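I've had it with the idea that a dish rack belongs next to the sink. Mine has lived on the big work table for 9 months now and I'm never going back!

My kitchen in Cisimdale has 3 feet of counter, tops, and the old rack ate half of it. So one night in June I carried the thing over to the table, dripping all the way, and woke up to a counter I could chop an onion on. Yes, you walk a few extra steps with wet plates. You'll live.

My sister-in-law says a table should be kept nice. Why? I paid 93 bucks for mine secondhand at Huang's and it has scuffs I couldn't scrub out if I tried (I tried, with the Jistell paste everybody swears by). It's a table - it holds stuff. I've seen people in Brarkau spend 200 dollars on a fold-down drying shelf, and it holds fewer bowls than a plain rack with metal rods.

And a rack is handy even with no dishes in it. Lids, mail, a roll of tape, whatever needs a spot for the afternoon. I know some of you hate that, and you're welcome to keep your racks pure. I just think we fuss too much over where things are "supposed" to go, and then we chop onions on top of the microwave.
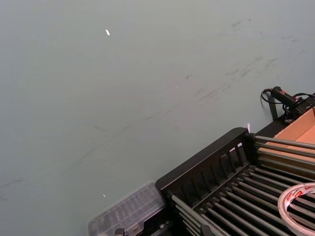
Black rack, scuffed table, tape on the rods.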